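Dumby (software)

Dumby is a software toolkit for turning recordings of hand-held grippers into training data for robot arms. It reads video, finger width and motion sensor readings from one or two grippers, lines them up in time, works out where each gripper was, and writes the result as short episodes that a learning program can use. It was written by Chukwuemeka Isah and is maintained by the Grodholm laboratory in Cirnthorpe. The toolkit is used mostly for household work with cloth, such as folding clothes and making beds.

Background

Robot arms can be taught by example. In the older method a person steers the arm itself, often with a second arm or a joystick, while the computer stores every joint position. This gives clean data but ties the work to the place where the arm is bolted down. Hand-held grippers let a person do the task directly, and the arm motion is worked out afterward from the recording. The cost is moved to software, which has to recover positions that a fixed arm would have reported by itself.

Isah began Dumby as a set of scripts for sorting and trimming files. The first shared version came out in May and handled a single gripper. Support for two grippers was added in the next version, along with the pose solver that the toolkit still uses.

Processing steps

A recording passes through Dumby in a fixed order. The time alignment step comes first. Each sensor keeps its own clock, and the clocks drift apart during a long session. Dumby matches sharp movements in the motion readings to the same movements in the video, then stretches or shrinks the time scale of each stream to fit. Motion readings are stored at 200 samples per second and are thinned out later to match the video.

The pose step estimates the position and angle of each gripper in a shared room frame. It tracks fixed points in the background, such as picture frames, corners and printed patterns. Plain bedding and bare walls give few points, and the solver then leans on the motion sensor for short gaps. A gap longer than 10 frames is marked as lost, and the episode is split at that spot.
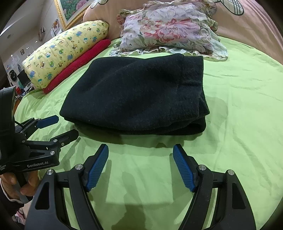
How does Dumby tell when a gripper has taken hold of the cloth?
It looks for the finger width to stop shrinking while the closing command or hand pressure is still present, and it checks that the width then stays steady for 5 frames.

Grasp labels made this way are stored as events beside the pose track. Thin cloth is the hardest case. A single layer changes the finger width so little that a closed empty gripper and a gripper holding a sheet give almost the same reading. For these recordings the toolkit has a second test based on video, which compares the motion of the cloth near the fingertips with the motion of the fingers.

Retargeting

The last step converts gripper motion into motion that a given arm can carry out. Dumby loads a file describing the arm's joints and their limits, then solves for joint angles along the whole path. Sections that would drive the arm past a limit or through itself are flagged. The user may move the assumed base of the arm and run the step again, and a search option tries a grid of base positions automatically. Two-arm tasks are solved together, with a minimum distance kept between the arms.

Tooling

Dumby is run from the command line. A small viewer, named Adamczyk, plays back episodes with the pose track drawn over the video and lets the user cut, merge or reject them. Rejected episodes are kept on disk with a note giving the reason. The test suite contains 139 short recordings, most of them of towels, shirts and blankets, and every change to the pose solver is run against the full set.

Limitations

The toolkit does not record force, so tasks that depend on how hard something is pressed are poorly covered. Mirrors and moving curtains can mislead the pose step. Wide lenses need a separate calibration file for each camera, and an outdated file causes a slow bend in the path that is easy to miss in the viewer. Processing is done after the session, and live feedback is limited to a warning tone when tracking is lost.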